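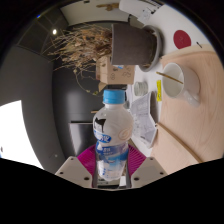 Handheld Gripper Project: Frequently Asked Questions

Who is the project for?
Second-year and third-year students at Vindstead who have passed the introductory control module. Students from other departments may apply, but they must be able to read a short Python script and change it without help.

Who runs it?
Rawan Nimri supervises the project. Parisa Shirazi looks after the grippers and the spare parts. Questions on marks go to Rawan; broken fingers, stripped screws and worn pads go to Parisa.

What do students do each week?
Each pair records demonstrations by hand with a gripper, checks them, and labels the usable ones. Training starts in January. Sessions are on Monday and last two hours, and labelling is usually done outside that time.

How many demonstrations are required?
Each pair submits 40 accepted demonstrations of one task. Last year's largest set had 71. Extra recordings do not raise the mark.

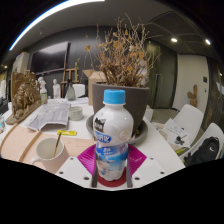 Which objects may we use?
Household items that fit between the fingers without being forced. Drinks bottles are a common choice. Keep the cap on and grip the lower half of the body. Glass is allowed only with Parisa's agreement.

Must the table be cleared first?
No. Ordinary clutter is wanted in the data, provided it does not block the path of the gripper. Do not rearrange the background between attempts in the same batch. If something has to be moved, start a new batch and write down the change.

What counts as a failed demonstration?
The object is dropped, the fingers slip by more than a small amount, or the hand pauses for over two seconds in mid-movement. Knocking a neighbouring object also counts. Failed attempts are kept in a separate folder and are not deleted.

Does it matter how the gripper is tilted?
Tilt is allowed, including a full quarter turn. The approach should be steady, and the object should stay between the fingers until release. Pairs who only record level grasps tend to get a policy that handles nothing else.

What software is used?
Lallum for checking and labelling, and Ranjbar for training. Both are installed on the lab machines. Ranjbar can be run at home, but no support is given for home installations.

Can we print our own fingers?
Yes, after the first batch has been accepted. Use the mounting pattern in the Drasteck drawing and keep the original pair. A batch recorded with one set of fingers may not be mixed with a batch from another.

How is the work marked?
The data set carries almost half of the marks. The written report and the final test share the rest. In the final test the trained policy is given 33 attempts at the chosen task, in a room the pair has not recorded in.

What if a partner leaves?
Tell Rawan before the next session. The remaining student may continue alone with a reduced quota or join another pair.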